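Ridalell Tabletop Book Shelf

We've carried the Ridalell for a while now and it's still the thing in the shop I get most excited about. It's a small wooden shelf unit made to stand on a table or desk, with horizontal shelves between angled side panels, and it holds far more reading than you'd expect from something you can lift with one hand. Novels go in upright, bigger books lie flat, and you can turn the whole thing to face wherever you sit.

The design comes from the Gunnlaugsson workshop, who have been making little shelves like this since long before we met them. The sides lean, so your hand gets to the books without bumping into a square corner. I have one beside my bed, one on the kitchen table (cookbooks, mostly, and a pile of mail) and I'm running out of excuses not to buy another!

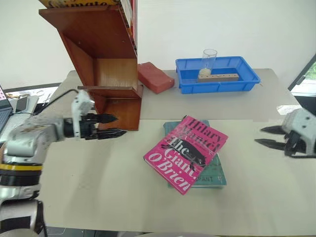

Choosing a spot for it is half the fun. A plain, pale table is my favorite, because the reddish-brown wood looks so warm against it, and you'll want to leave some free surface next to the shelf for whatever you're in the middle of. Hilary Mantel's "The Giant, O'Brien" is out on the tabletop with a teal-green book under it, and that's just how mine gets used - the keepers go up on the shelves, and the current reads pile up beside them. A pink cover looks terrific near that wood, too. I'd keep the top shelf for spines you like looking at, reds and whites and a yellow one if you have it.

Assembly takes a screwdriver and a bit of patience. The side panels go on first, then the shelves from the bottom up. Leave the screws a little loose until everything is in, then tighten them all - it lines up much better that way. Wipe it with a dry cloth. If you want to oil it, try a spot on the back first and give it a day.

Price: $89
Ships flat, with 12 screws and 2 spares
Finish: reddish brown
Made by Gunnlaugsson, sold by Panico

Next batch is due in December.

3 comments

brorkarura_reads
Got mine last week and it's already full. Do the shelves come out for taller books?

Panico
They're fixed, sorry! Tall ones do fine lying on their side, though.

inkandtea
Mine lives on my sewing table and holds pattern books. Love the color, a bit redder than I expected.

We use cookies to remember your basket. Accept | Settings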